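Search this site Enter keywords Go

Helpers wanted for a home robot build — Ploltstead

I am building a small robot arm in my flat, and I look for two people who can help me from March. The project is called Komow. The aim is modest: the arm should sort chopsticks and spoons into a holder on an ordinary kitchen table. Before it can do this, we must record by hand many examples with hand-held grippers.

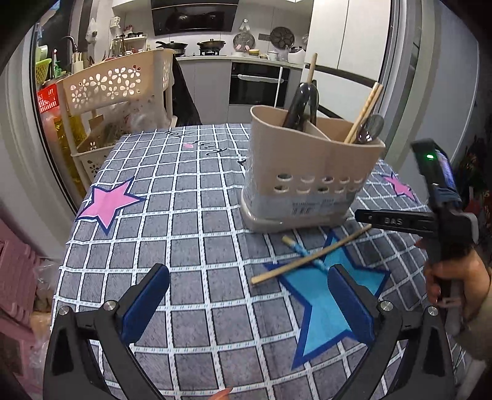

Two grippers at the table, with chopsticks on the cloth.

What you will do

You pick up chopsticks and spoons with the gripper and put them in the holder, slowly and with care. One session is up to 98 tries, with tea between. You also help me to mount the arm and tidy the cables. No experience is necessary, but steady hands are welcome.

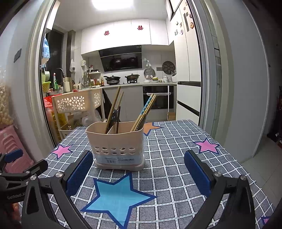 What I offer

A warm meal each time, your bus fare from Garkent, and your name in the build notes. I cannot pay a wage — please consider this before you write.

How to apply

Send a few lines to Gion Lehner, Box 3013, Ploltstead. Tell me which evenings you are free after 6 pm, and if you are left-handed.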